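The shirt maker who measures twice

Ibrahim Adebisi opened his first workshop in one room behind a phone repair store. He had a table, one sewing machine and a roll of cotton that he bought with borrowed money. Now he makes shirts to order under the name Fakden, and the waiting list in July was so long that he stopped taking new customers until the end of the summer.

I met him in the morning, before his first fitting. He speaks quietly and he thinks for a long time before each answer. I asked him first how he came to sewing.

"My aunt had a tailor store called Okafor," he said. "After school I had to sit there until she closed. At first I only picked up pins. Then she gave me buttons to sew, and if the button was loose she cut it off and I started again. I hated her for one year. After that I began to like it."

He did not go directly into the trade. He studied accounting and worked for a company named Prultent, where he prepared invoices. He says it was a good job with good people, and that he would maybe still be there if a colleague had not asked him to repair the collar of an old shirt.

"I repaired it at night, in the kitchen. The next week I had 11 collars on my desk. People were bringing them in plastic bags, between the papers. My manager brought two."

The first shirt he sold was for that same manager. Adebisi asked for so little money that he lost on it, and he needed three attempts for the sleeves. He still has the notebook where he wrote the measurements, and one of them is wrong. Since then he measures every customer two times, with a pause and a cup of tea between. People stand differently after tea, he explained to me. They forget to pull in the stomach.

We talked then about cloth, and here he became faster. He likes checks more than any other pattern, although they are the most difficult to cut. 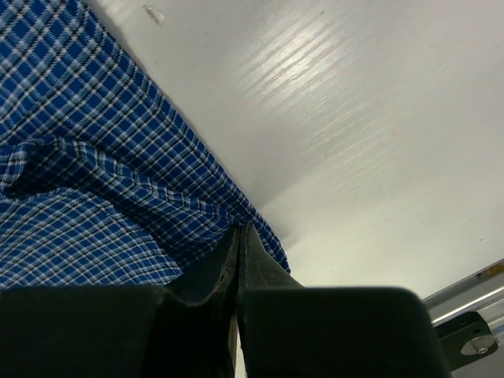
Blue plaid, one of the patterns that ask for patience in cutting.

"With a plain fabric you can hide a small mistake," he said. "With a check, everybody sees it. The line on the pocket must continue the line on the chest. If it is wrong by the width of a thread, your eye goes there and it stays there. So you need more cloth, and you throw away more, and the customer asks why the price is higher. I show him a cheap one and I let him look."

Does the customer always see the difference?

"Not always. Then I sell him the plain one, and he is happy, and I am also happy."

He washes all cotton before he cuts it. When he was beginning he skipped this step for one order, a set of work shirts for a cafe called Cellside. All of them came back with sleeves too short. He made the whole order again without payment, and it took him most of a winter. The cafe is still his customer, and he eats lunch there, but he says the owner looks at his wrists every time he pays.

I wanted to know about money, because many young people write to him and ask if it is possible to live from this work. He did not want to give a simple answer. Last year he received 1583 messages and orders together, and he refused most of them. A new machine for buttonholes cost him 2981 dollars, and he thought about it for so long that the price went up by 400 while he was thinking.
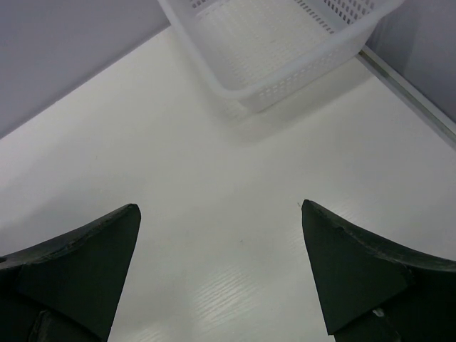
"I tell them to keep the job for the first two years," he said. "Sew in the evening. If you are still angry about a bad seam at midnight, then you can consider it. If you can go to sleep, it is better to have it as a hobby. There is no shame in a hobby."

He has one apprentice now, and he is looking for a second. He doesn't ask for a diploma. Each candidate receives an old shirt, and must take it apart completely and then put it together again. Some people never come back with the pieces. One person returned a shirt that was better than before, and she is the apprentice.

Before I left, I asked if his aunt has seen the workshop. She came last spring, he told me, and she walked around for a long time without speaking. Then she took a finished shirt from the hanger and pulled at the buttons, one after another, down to the last.

"They stayed," he said, and he went to open the door for his customer.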